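November 1, 2024
By Corina Husar

Surfaces and Props, Week 7: Printed books and what they are supposed to do

Last week ended with the supplier literature, and I said I would come back to it with less patience. The Nadell leaflet says a printed bookshelf "brings the warmth of a library to any room." Underline "warmth" and "any room" and keep the leaflet by you. Neither term is defined anywhere in it, and the four-page Stetley leaflet doesn't do any better.

Some terms first, so that we're all complaining about the same thing. A backdrop is a printed surface meant to be looked at from the front, usually upright. A mat is meant to lie flat and have things put on it. Plenty of products are sold as both, and I would treat that as a warning. A shelf drawn to be seen straight on has a top and a bottom. Lay it on a table and the books are lying on their backs, while everyone seated around them is looking from a different side. The pattern has lost its one good argument, that it stands where a shelf would stand.

Now scale. A printed spine can be any size the printer likes, and catalogs rarely say which size was chosen. Put a familiar object beside the pattern before you believe anything about it. A dry-erase marker will do, or a mug. If the marker is longer than the tallest book, the shelf belongs in a dollhouse. That may be fine, but you should know it before you order.

Next, illustrated against photographic. The photographic kind tries to fool you and usually fails at the first raised blind, when real light comes from one side of the room and the printed shadows fall from the other. The illustrated kind makes no such attempt. I prefer it, with the reservation that drawn books repeat. Look for the stack that turns up again a little farther along. Once you find it you will find it every time, and so will the people who have to sit with it all day.

The edge deserves more attention than the middle. On our table the mat meets light brown wood along a diagonal. The wood has a fine, straight grain, and it makes a hard neighbor for drawn bookshelves and drawn stacks of books. Two patterns, both made mostly of lines, at an angle to each other. The leaflets show the pattern filling the page from side to side, which is a good way to avoid the question.
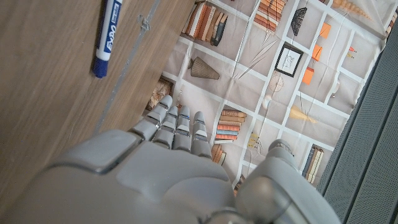

Costel Ilie, reading these notes in draft, thinks I'm being unfair. His view is that a mat of this sort is bought to make a plain table less dull, that almost everyone who uses one is pleased with it, and that asking whether it resembles a library is like asking whether a floral curtain resembles a garden. He would also like it recorded that he has lived with bookshelf wallpaper since April and has stopped noticing it.

I accept the curtain. I don't accept the rest. "Pleased with it" comes from the Khoo customer survey, and that survey went out to people who had kept the product. People who sent it back were not asked. As for no longer noticing the wallpaper, I can't tell whether that is praise.

On figures. Datell claims its print holds its color for 4,000 hours. Under what light? At what distance? Compared with which original? The leaflet shows a swatch before and a swatch after, on separate pages, on differently tinted paper. I count that as no evidence at all. If you quote the number in your written work, quote the gaps with it.

Working on top of a pattern is a separate problem. A busy ground hides small things. Clips and pen caps go missing among drawn spines much faster than they do on bare wood. If the surface is for sorting or cutting or any fiddly job, I would want a plain area left next to it, and I would want it bigger than you think.

For the next session

Find one printed bookshelf in a public place: a waiting room, a café, a video call. Write 2 pages on it. Say where it stops and what it stops against. Find the repeat. Say what size the books are and how you worked that out. Don't tell me it is "cozy" unless you can point to what is making it so.

Bring your leaflets back, marked up.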